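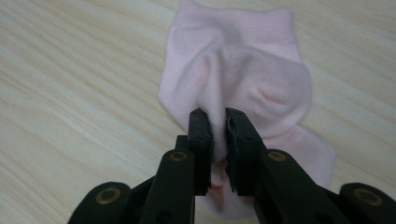

Ticket: Parade registration form rejects groups over 40 people
Opened by: Ah-rin Cha, Batov Street Festival office
Assigned to: Omprakash Lodhi, Anotum support
Status: Closed

Ah-rin Cha
The sign-up form for the summer parade won't accept one of our dance groups. They have 43 members. When their leader presses Submit, the page reloads and the member list is blank. No error message. Smaller groups went through fine in April and again this week. We use the Beris forms plug-in on the festival site.

Omprakash Lodhi
Thanks. Please send the browser and version the group leader is using, and tell me if the same thing happens when you enter the list yourself from the office account.

Ah-rin Cha
She is on Firefox on a laptop. I tried it in Chrome from the office account and got the same result. I also tried with the drummers' list, which is shorter, and that saved.

Omprakash Lodhi
I copied the form to our test site. Lists of 40 names save. At 41 the page reloads and the list is gone. The plug-in has a setting called "Maximum rows per entry" and yours is at 40, the default. It should show a warning when you go over, but the warning is switched off in your theme.

I raised the limit to 100 on the test copy and the full list saved. Before I change the live form, can you confirm that no one is filling it in right now? Open sessions will be dropped.

Ah-rin Cha
Give me until lunch. The Noh Hill stilt walkers are entering theirs and they are slow typists.

Ah-rin Cha
They are done. Go ahead.

Omprakash Lodhi
Limit changed on the live form and the warning turned back on. Please ask the dance group to try again.

Ah-rin Cha
It saved, but the confirmation email only lists the first 9 names. The float order sheet is printed from that email, so we need all of them.

Omprakash Lodhi
Separate problem. The email template cuts the member field at a fixed length - roughly one short paragraph. I removed the cut and sent the confirmation again. The entry in the database was complete the whole time, so nothing has to be retyped.

Ah-rin Cha
Got it, all 43 are there. Should I resend the others?

Omprakash Lodhi
Only the ones with long lists. I see 3 in your entries. Open each one and choose Resend Confirmation from the menu on the right.

Ah-rin Cha
All 3 sent and checked. You can close this.

Closed May 28, 2021 by Omprakash Lodhi
Cause: row limit in form settings, length limit in email template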